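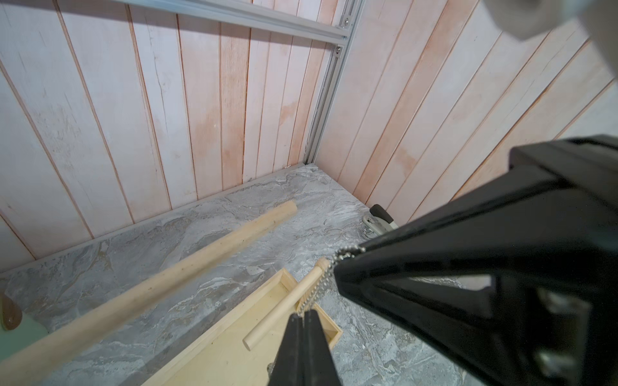

I have put 65 hours into Fandard this spring and I would happily put in the same again, and a big part of the reason is the save points. There aren't many. You get one at the start of each region, one before the boss, and that's your lot. When I first read that I groaned like everyone else on the forum. Now I think it's the best decision Risitz have ever made!

Take the marsh road. It has 176 rooms, if the fan map is right, and I lost my way in most of them. With a quick save in my pocket I'd have walked through half asleep, reloading every time a heron knocked me off a plank. Without one I was leaning into the screen, listening for wings, working out whether I had enough lamp oil to go on or should turn back -- and I turned back more than once, and loved it. When I finally saw that blue door at the far end I shouted loud enough to wake the house.

I know the argument on the other side, and it's a fair one. People have jobs and babies. A game that can't be put down is a game that some of us can't pick up. Pender, the studio's last one, was far worse for this, with no way to stop in the middle of a run at all. But Fandard does let you suspend and come back later to exactly where you were (the suspend file is wiped once you load it), so you can stop for tea whenever you like. You just can't undo a mistake with it. That seems to me a lovely bit of design, and I'd like to see every big adventure borrow it.

The one place it goes wrong is the Xavier fight. It takes 14 minutes if you play it well, the last phase is mostly luck, and the walk back from the save is 3 screens of ladders. I like ladders as much as anybody -- but please, a patch! Put a save at the top and leave the rest of the game alone.

There's talk of an easy mode in October with saving anywhere. Fine by me, as long as it's a choice on the menu. Try the marsh road the old way first, though, with the lights off and the sound up.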